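About Starkden Lab

Starkden Lab is a small research group working on one question: how much of what a robot learns in simulation is still there when you take the simulation away. We are based in Skirkumham, we share a building with a print shop, and we are slow to announce things.

What we do

Most of our work concerns humanoid robots in household rooms. We build rooms in a simulator, put a robot model in them, and train it to walk up to furniture, stop at a sensible distance, and reach for something on a shelf or a table. Then we try to find out what it learned. That second part takes most of our time, and it is the reason the group exists.

If you follow this field you will have seen the usual claim. A policy is trained in thousands of randomized rooms, it scores very well in rooms it has not seen, and the authors say it generalizes. We have made that claim ourselves. Our first internal report, written in December of our first year, said that our shelf-approach policy handled unseen furniture. We withdrew it a few weeks later, when Jingyi Tian recolored every shelf in the test set and ran the whole thing again. The success rate fell by more than half. The policy had found that shelves in our asset library tended to differ from the walls in a particular way, and it was steering by that.

We still think simulation is useful. We are doubtful about most of the numbers that come out of it, ours included.

The method

Our main method is called Bomby. It is a testing procedure, and it does no training of its own. You give it a trained policy and a room, and it makes a set of altered copies of that room. Each copy changes one thing: the color of a piece of furniture, the gloss of the floor, the position of a lamp, the clutter on a shelf level, the texture of a wall. Everything else is held fixed, down to the robot's starting pose and the random seed. Then the policy runs in every copy and Bomby records where the paths begin to differ.

A full Bomby set has 124 altered copies per room. We chose that number by running larger sets and seeing when the ranking of failures stopped changing, for our rooms and our policies. We don't know that it is enough for yours.

The rooms are odd to look at. We mix colors and surfaces that no one would put together at home, with furniture in strong purples and pinks beside bare concrete, and we leave ordinary small things on the shelves: plants, frames, magazines, figurines. An ordinary-looking room hides a lot, because the policy has probably seen something close to it in training. When the furniture is strange and the task stays simple, bad habits show up sooner.
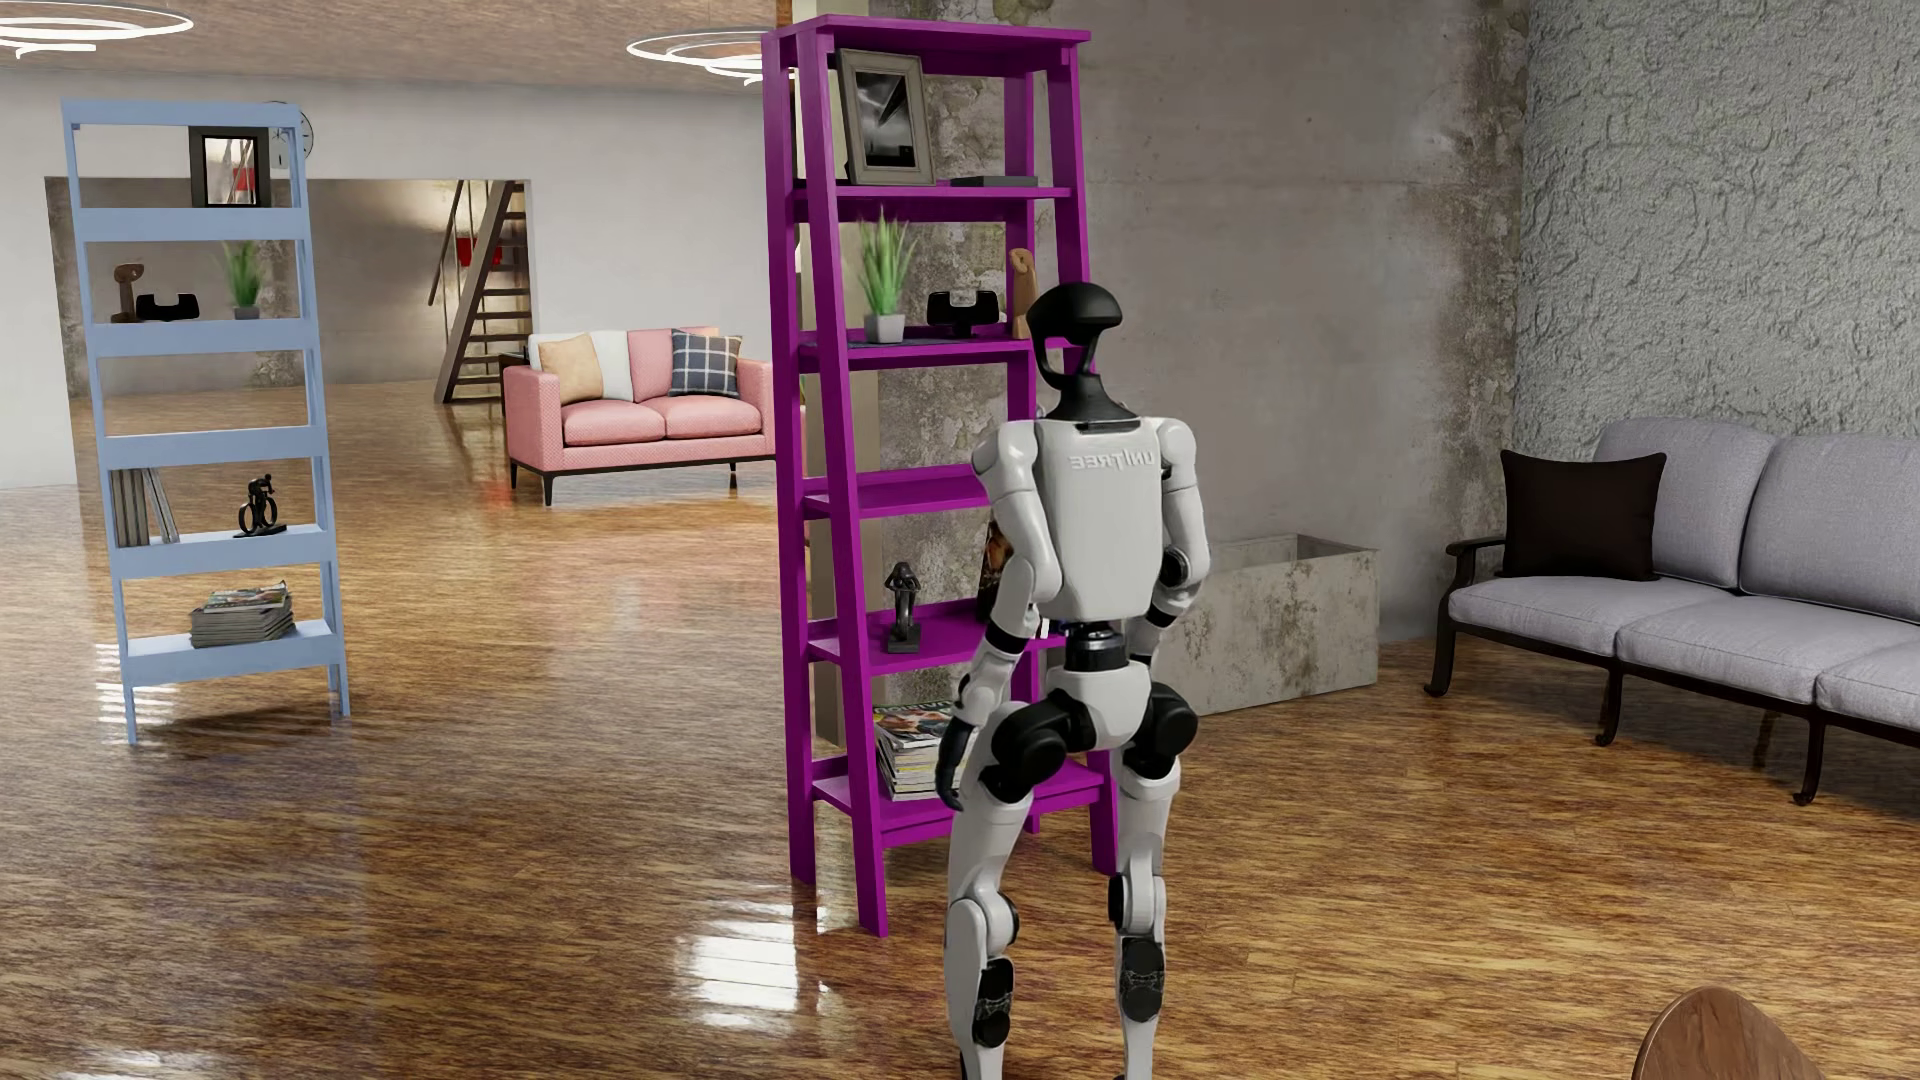
Shelves get more attention from us than any other object. They are open, so the robot's depth reading goes through them as well as onto them. They have many levels, some full and some bare, and a policy that has learned "shelf" as a solid block will plan its reach badly. In our tests the approach itself is rarely the trouble. The trouble comes in the last step, when the robot is close, its own arm covers part of what it is meant to reach, and the policy has to remember what was there a moment ago. A good many policies don't remember. They guess from the rest of the shelf, and in a tidy simulated room guessing works often enough to give a nice score.

What we have found so far

Across 3 policies trained in different ways, and 400 runs for each, floor reflections caused more early stops than any change to the furniture. We did not expect this and we spent a long time looking for a bug. We found one, fixed it, and the effect got smaller but stayed. Our current view is that bright patches on a glossy floor are being read as obstacles by the policies that rely on color images alone. The policy with a depth input does much better here, and somewhat worse with open shelving.

The result we get asked about most is the 74 percent figure, so here is what it means. In the standard test rooms, the best of the three policies completed the approach and reach in 74 percent of runs. It does not mean that a robot in your living room would manage 74 percent of anything. All of those runs were in simulation, with one body shape, on flat floors, with no people, pets or rugs. We have been quoted without those conditions and we would rather not be again.

What we have not shown

We have not shown that a policy that does well under Bomby does well on hardware. We believe it does better than one that fails, and we have a small amount of evidence, too small to publish. We have also not tested stairs. There are stairs in several of our rooms but they are there as background, and none of our policies is asked to climb them.

The contact model for the hands is poor. Grasps in the simulator succeed that we would not trust on a real object, so we count a reach as complete when the hand arrives at the target and say nothing about holding it. Some readers find this too modest – we had one reviewer who called it "evasive" – but until the contact model improves we will leave it there.

Who we are

The group was started by people who had worked on walking controllers and had grown tired of videos. Jingyi Tian leads the evaluation work and wrote most of Bomby. The simulator itself, which we call Liang, is maintained in-house, and its documentation is not as good as it should be. We are working on that, and have been for a while.

We have no product and no plan for one. We do not lend our name to demonstrations.

Working with us

We test other groups' policies if they ask and if they agree to one condition: the results are theirs to publish or not, but if they publish any of them they publish all of them, including the copies where the policy did badly. Several groups have gone away after reading that sentence. The ones who stayed have been good to work with.

Students who want to visit should write to the evaluation team and tell us about a result of their own that did not hold up. We read those letters first.

Page last revised 29 March 2025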